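The case against the four-step morning

Princess Pascual spent 19 years selling mattresses before she started writing about sleep, and she has little patience for either trade. When I ask what she thinks of the current fashion for morning routines, she puts down her tea and asks which one.

"There's a new one every January," she says. "Cold water, then no cold water. Write a page, drink a pint of something green. I've tried most of them. I was tired before and I was tired after."

Her new booklet, put out by the small press Studurcombe, looks at the claims made by Wuratis, an app that wakes its users at 6 and walks them through 60 minutes of tasks. The company says its members report feeling sharper. Pascual would like to know compared with whom.

"They ask the people who stuck with it," she says. "What about the ones who quit in the first week? They don't get a survey. If I only asked customers who kept the mattress, I'd have had the best mattress in the state."

I put it to her that plenty of people do feel better for having a plan. I have a friend who swears by hers. Pascual shrugs.

"Good for your friend. Does she have kids? Does she work nights? I'm not saying a plan is bad. I'm saying that somebody is charging eight dollars a month for a list, and I'd like to see what the list does that a kitchen clock doesn't."

She is no kinder to Makell, whose bedside lamp is meant to copy the sunrise. She had one for six months - a gift from her sister - and used it to read by. It was a decent lamp, she says, but she slept through the sunrise part.

I wondered whether she was being fair. Her own test group was herself, and she admits as much. She also admits that she goes to bed late, likes an argument at night and has never been what she calls a morning person, a phrase she doesn't trust either.

"People say it like it's a blood type," she says. "Put them on a different shift and see what they are in a year."
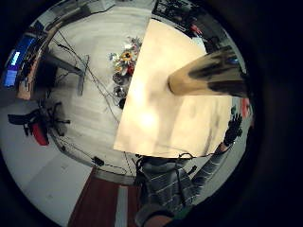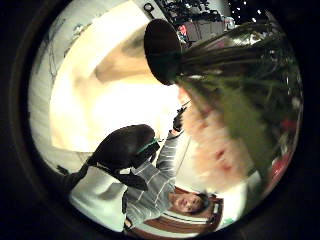 What she would keep, if pushed, is short. Get up when you have to. Eat if you're hungry. She has a soft spot for an old advice column by a writer who signed as Pîrvu, whose only rule was to leave the first hour alone and stop grading it. I point out that this is also a rule, and that she has no more proof for it than Wuratis has for its list.

"No, I don't," she says. "But I'm not charging you for it."

The booklet is sold at the Studurcombe office, and she tells me the price before I can ask. It costs eight dollars.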